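Kunuvell household handling project
Progress report to the Lauritsen fund, June
Prepared by Eulalia Farías

Where we stand

The plan promised you demonstrations of small-item tidying, done by hand, in homes with ordinary clutter. We have 1579 accepted demonstrations. The plan said we would have more by June, and the plan was written by me in a cheerful mood.

Most of the shortfall comes from one task, sorting hair accessories and small jewelry. On paper it was the easy one. We gave it to our newest demonstrators as a warm-up, and they have been very polite about it.

The trouble is that a hair tie has no proper place to be held. Close the jaws a little early and you push it across the table. Close them a little late and you get a firm grip on the tablecloth. People solve this with their fingertips without thinking, and then have to learn it again with a gripper in each hand.
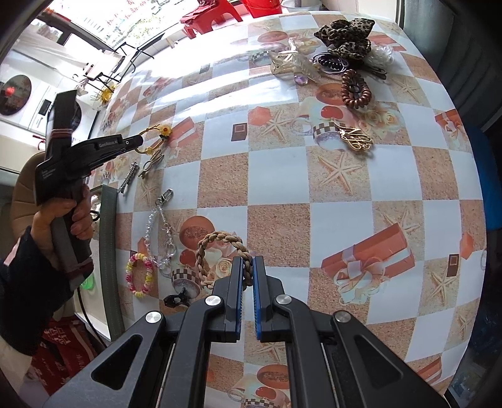 Practice does help. Demonstrators now come in low, let one side of the loop slide between the jaws, and only then squeeze. Braided and coiled ties go well this way. Bead strands are still miserable, as the free end drags along whatever it passes and redecorates the table. Clips depend on which way up they landed.

We dropped 2 home visits from the set after review. In both, the demonstrators had gone so slowly and carefully that a robot trained on them would finish tidying sometime in the fall. The written guide now asks for normal speed, and says that a fumble followed by a recovery is worth keeping. This has done wonders for morale.

Training

Stuletti ran the first policy on the sorting data. It reaches for the right item more often than I expected and picks it up less often than I had told you it would. Patterned cloths confuse it. It has made several sincere attempts to lift printed flowers. More cloths, plain and loud, are on the way.

Money and next steps

Spending is on budget, apart from replacement gripper pads. We would like to move 12 sessions from the Drirnon kitchen task to bead strands and clips, and need your approval for that before the next round of visits is booked.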